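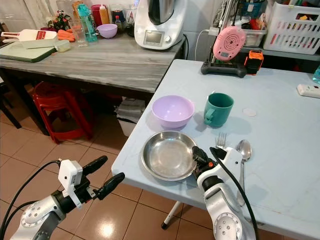
Una lectora de Trirnby nos escribe que a ella, lo que de verdad le quitó el sueño la temporada pasada, fue ver al equipo perder tres partidos seguidos en el último cuarto, siempre igual, con las piernas de plomo y los tiros libres rebotando en el aro. Que en casa ya no se atrevían a poner el último cuarto, dice, y que si este año va a ser lo mismo, que la avisemos con tiempo y se apunta a la petanca.

Pues no, querida lectora, no hace falta que se apunte a nada (aunque la petanca también tiene lo suyo, y en Trirnby hay unas pistas estupendas detrás de la estación). Llevamos un mes entero yendo a los entrenamientos del Wiltari y volvemos con buenas noticias, o por lo menos con noticias mejores que las de abril, que ya era hora. El equipo corre. Corre al principio, corre en el tercer cuarto, cuando antes se nos iba la cabeza a todos, y corre también al final, que es donde se ganan las ligas modestas como la nuestra.

El primer amistoso fue contra el Handano, en su cancha, que sigue teniendo ese suelo tan duro y esa canasta del fondo que parece un poco más alta que la otra. Ganamos por 10 puntos. Ya sabemos que un amistoso es un amistoso, y que el Handano venía con medio equipo juvenil y sin su pívot titular, pero hay cosas que se ven aunque el marcador no cuente para nada: la ayuda en defensa llegaba a tiempo, el balón pasaba por cuatro manos antes de tirar, y en el banquillo se levantaban todos con cada rebote. Quien estuvo en el partido de cuartos de la temporada pasada, aquel de la prórroga que preferimos no recordar mucho, entenderá por qué nos emocionamos con un rebote.

El segundo amistoso, en casa contra el Belkadi, se perdió. Por poco, y después de ir ganando hasta bien entrado el último cuarto, pero se perdió, y sería feo no contarlo en la misma carta en que presumimos del otro. El Belkadi es muy bueno en la línea de tres y nosotros llegábamos siempre medio paso tarde a las esquinas. Se trabajará. De hecho, ya se está trabajando: las dos últimas sesiones han sido casi enteras de rotaciones defensivas, con los chicos protestando lo justo y la pizarra llena de flechas que desde la grada no había manera de entender.

También hay que hablar de vosotros, de la grada, que para eso es vuestra carta. En el partido contra el Belkadi fuimos 272, que para un amistoso a esas alturas del verano, con el calor que hacía dentro del pabellón y el bar cerrado por obras, nos parece una barbaridad de las bonitas. Hubo bombo, hubo bufandas (¡bufandas, con ese calor!) y hubo una ovación larguísima al final que los jugadores agradecieron dando la vuelta a la pista entera.
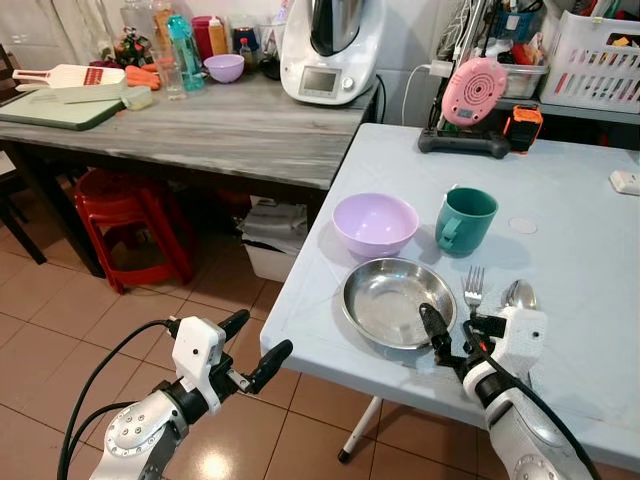 ¿Hasta cuándo se puede renovar el abono? Hasta el último día de septiembre, en la ventanilla del pabellón, de seis a ocho de la tarde.

Los precios se quedan como estaban. El abono general cuesta 30 euros y vale para todos los partidos de liga en casa, y los menores de doce años siguen entrando gratis si vienen con un adulto. Quien quiera conservar su asiento de siempre tiene que decirlo al renovar, porque este año se quitan dos filas del fondo norte para ensanchar el pasillo y habrá que recolocar a unos cuantos. Traed el carné antiguo, aunque esté doblado o haya pasado por la lavadora.

Del marcador nuevo os habíamos prometido novedades y las hay a medias. Con la rifa de primavera se juntaron 2,000 euros, el pedido está hecho y nos dicen que llegará antes del primer partido en casa. Mientras tanto seguimos con el viejo, el que se come el segundo número cuando hay tiempo muerto. Le hemos cogido cariño, la verdad, pero en los finales apretados pone muy nervioso a todo el mundo - sobre todo al público visitante, que no está acostumbrado.

La liga empieza en octubre, fuera de casa, otra vez en la cancha del Handano. Saldrá un autobús desde la puerta del pabellón a las cuatro de la tarde y las plazas se piden en la misma ventanilla de los abonos. La vuelta será después del partido, con parada para cenar si se gana y seguramente también si se pierde.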